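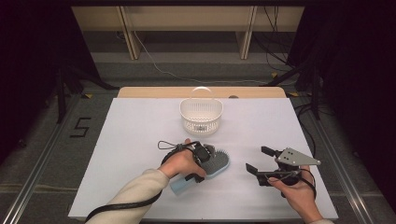
Marloes Maes wrote to us in September that she would believe in household robots on the day one of them tidied her bathroom shelf without being asked twice, and that until then she would keep doing it herself in under a minute. We taped her note to the door. She's right about the minute, and the minute is what we're working on!

Nundilel is looking for participants. We study whether machines can do ordinary chores yet: putting small things away, folding, sorting, wiping down, restocking a shelf. The short answer so far is "some of them, some of the time, if everything is where the machine expects it." A hairbrush going into a basket is a fine example. You'd do it while talking on the phone. A machine has to work out which end to hold, how to turn it, how to get it past the handle of the basket, and when to let go. Move the basket a few inches and a lot of systems have to think very hard all over again.

So we need people who know how to do chores, meaning nearly everybody. You'll do the work with a hand-held gripper in each hand, and we'll record how you go about it. The recordings are used to teach a machine the same jobs, and later we test how well it learned them.

What you'd be doing

You come in for a session, either in the morning or on Wednesday evening. You strap on the grippers, get some practice (most people feel clumsy at first, and it passes sooner than they expect), and then work through a set of short tasks at a table. Put the thing in the basket. Take it out again. Do it from the other side. We'll ask you to do it the way you naturally would, so please don't try to move like a robot. We can get that from the robot.

There's repetition, and we'd like to be upfront about it. Our longest set so far had 208 tries at the same few tasks, spread over several visits. Some people find this restful and some climb the walls by the second visit. Both are welcome to try a first session and decide after that.

Who we're hoping for

Adults with a couple of free hours and reasonable comfort using both hands. Left-handers, please write to us, we have far too few of you. The same goes for older people and for anyone who has cleaned, stocked shelves or packed orders for a living. Shop workers in particular have tricks we'd never have come up with, and we would love to see more of them. No technical background needed. If you have a wrist or shoulder problem, tell us and we'll talk about which tasks would be comfortable.

Practical things

Each session lasts 2 hours including breaks, and it's paid whether or not you finish the set. Travel by bus or train is paid back. Wear sleeves you can push up. Your hands will be in the recordings; your name won't be attached to them, and you can ask us to delete your sessions up to the end of the project. We'll go over the consent form with you before anything is recorded.

We have room for 260 sessions in this round, and people may sign up for more than one.

To take part, write to Celeste Seixas at Nundilel with "chores" in the subject line. Tell her which times suit you, which hand you write with, and one household job you think a machine will never manage. Veerle Baert is collecting those answers for the next round of tasks, and she already has a long list about fitted sheets.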